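May, late, kettle on for the second time

What a good day! I am writing this with grubby fingertips and a sore neck and I don't care, I have spent the whole of it with my nose in the insides of computers and I would happily do it all again tomorrow.

It began with me promising myself one hour on the old Dell, after breakfast, and then the garden. The garden has not been touched. I had the side panel off before my toast was finished (crumbs nowhere near it, I was careful) and that was me gone. I do love a proper big board. You get so used to laptops, where everything is glued flat and sulky, and then you open something like this and there is room to get your hands in, and words printed next to things so you know what they are for.

I started with the processor, partly for the fun of it and partly to look at the old paste. I have read so much about sockets over the winter and watched so many people do it at arm's length, and it's a different thing with your own eyes a few inches off. The lever, the plate, the chip sitting there like a bathroom tile. I made myself read the page in my notebook twice before I touched a thing.
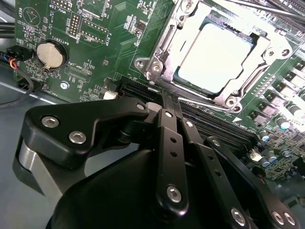 Anyway, the notebook. I've reached page 38 now and it's nearly all in pencil, with arrows. I have decided each machine gets a name at the top of its page, or I will never keep them straight. The little one from my aunt is Aster. The one with the noisy fan is Skitberg, after the flat-pack shelf it lives on, and I think today's Dell is going to be Mosquera. No reason, I just like how it sounds said out loud.

Things I want to remember from today, before I forget them:

Lever down and slightly out, then up. Don't go straight up, it only argues with you.

Hold the chip by its edges, never anywhere else, and have the place you're going to put it ready first. I hadn't the other week and stood there like a waiter with a hot plate.

The latches on the memory slots come in black and white, and I've been wondering about that all afternoon. My guess is the colours tell you which slots to fill together. Look up properly.

Wipe with the lint-free cloth. The kitchen roll leaves fluff, I know it does, I have done it twice now.

Ordered more paste and a new pack of wipes from the Plarkville people, 15 pounds with the postage, which seems a lot for goo, but the last tube lasted ages and I was running it down to the flat bit at the end like toothpaste.

I rang Mum at lunch and tried to explain what a load plate was. She said it sounded like something for a picnic. I said it was more like the clip on a jam jar, and she liked that, and then we talked about jam for half an hour.

After lunch the light came round to the good side of the room and I went back for another look with the plate up. I could have stayed there until supper.
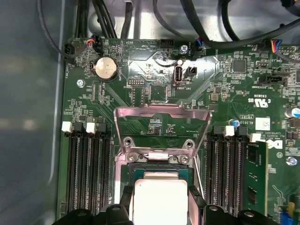

Tanvir Sultana

I'd forgotten how pretty a socket is when it's open! That thin silver plate standing up with its window in it, hinged on its two screws, and the pale top of the processor underneath. And green everywhere, that lovely old-fashioned green. The coin battery is up in its black holder with BATTERY printed beside it, in case you were in any doubt. I found HDD_TEMP as well, upside down, and had to tip my head nearly onto my shoulder to read it.

One stick of memory in the far right slot. I've got a shoebox with odd sticks in it and tomorrow I'm going through the lot to see if there's a friend for it.

Jobs for the morning: label the cables with masking tape, find the small star driver (last seen in the bread bin drawer), and write up the Mosquera page in pen. Also the garden. Also ring back about the boiler.

It's gone eleven and I'm still grinning. Bed.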